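Bring back the Sunday double-header
2019-11-25

I've been going to local footy since I was small enough to sit on an esky without denting the lid, and I've never been as annoyed with a fixture as I was with the one that landed in my inbox this morning. Fustberg women play their first home game at 9.15. In the morning! The men play at 2.30, same ground, same day, and in between there's a great big hole where the under 17s used to go before they got shunted over to Skandura.

Who is awake for that? I'll be there, because I'm always there, but I'll be one of the dog walkers and parents leaning on the fence in a beanie, and the canteen won't have the fryer on yet.

Two seasons ago we had proper double-headers. The women bounced down at noon, the men followed, and you paid once at the gate and stayed all afternoon. The best of them was the Habte game in April, when 849 people came through and most were already in by half-time of the women's match. I know the number because it was up on the clubroom whiteboard for months (someone drew a little crown on it). Teodora Nikolaidis kicked 4 that day, the last from the boundary with a girl hanging off her jumper, and I couldn't talk properly until Tuesday.

The league's line is that the ground can't cope. Two senior games back to back chew up the centre square, they reckon, and by June it's a bog. Fair enough, it does get boggy. It was boggy when we had one game a week as well, and it was boggy in the nineties when my brother lost a boot in it and we had to dig. Moving the women to breakfast time doesn't take a single stud mark off the grass. They're still playing on it, just with fewer people watching.

Then there's the umpires. We're short, everybody's short, and I do have sympathy there. But a panel that has to cover 9.15 and 2.30 has to hang about for the whole day, or you need a second lot of them. Put the games together and at least the boundary umpires can do one and a bit, which is how it worked before. I asked Vasilis Delić about this at the Lamico Cup presentation, and he's run the boundary for longer than he'd like me to print. He said he'd take noon and 2.30 over the split every single week, and then he went off to find the sausage rolls.

What gets up my nose most is the idea that crowds for the women are "still building". Well, they were built! We had them! You can't shift a game to a time when half the town's still in its pyjamas and then wave the gate figures about as proof of anything.

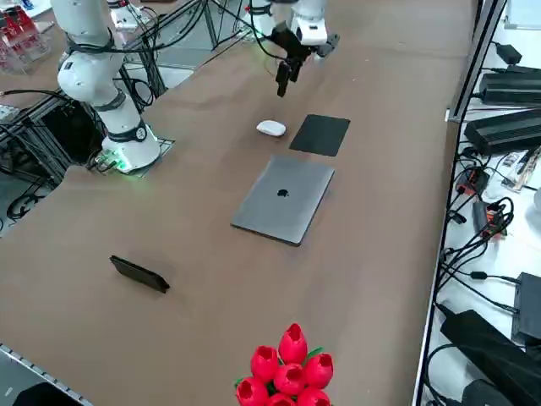 And it matters to the men's side too, whatever the old blokes on the hill say. A ground that's been noisy since noon is a lovely thing to run out onto. Last year we had home games where the first quarter sounded like a library, and we lost by 52 to a Skandura team that had no business beating us by anything. I'm not saying an early crowd would've fixed our kick-ins, nothing was fixing our kick-ins, but it'd have been a better afternoon to sit through.

So my suggestion is pretty modest. Pick the home games against Habte and Skandura, the ones people circle on the fridge calendar anyway, and play them as double-headers with a noon start. If the centre square's a swamp afterwards, train on the back oval that week. The fixture's only a draft until the clubs sign off, so if you feel the same, email the league and be nice about it. I've already sent mine, and I was mostly nice.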